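Sorting Cell Budget: Gallery
Posted 5/13/18

The Grustuma plant wants a two-arm station for light waste sorting, and Otora and Sandoval have both sent quotes. We are not sold on either. The brochures talk up speed and say very little about spare fingertip pads, cables, or who tidies up between runs. We left the sales photos out of this gallery and kept to the work itself.

Before you look, a few numbers. Otora wants a deposit of 20 percent and offers 2 years of cover on the arms, grippers excluded. Sandoval's service visits are $1000 each, travel extra. Neither quote has a line for operator time, and we think it needs one.

Lifting a bin of wrappers
Two arms, one clear container, and a person's hand curled over the rim. Red foil and other small scraps inside, empty bottles in the blue basket to the right. Price the labor along with the arms. 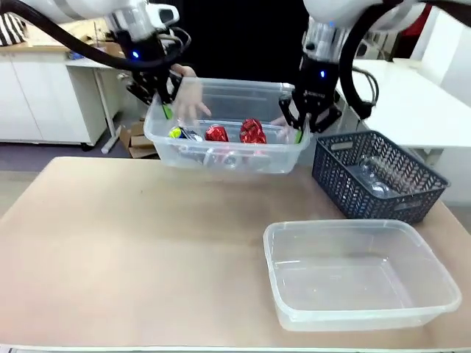 Still missing from the quotes
Pad replacement costs, training days, and what Herenus would charge to move the station later. We have asked for all of it in writing by the end of May. No order goes out before then.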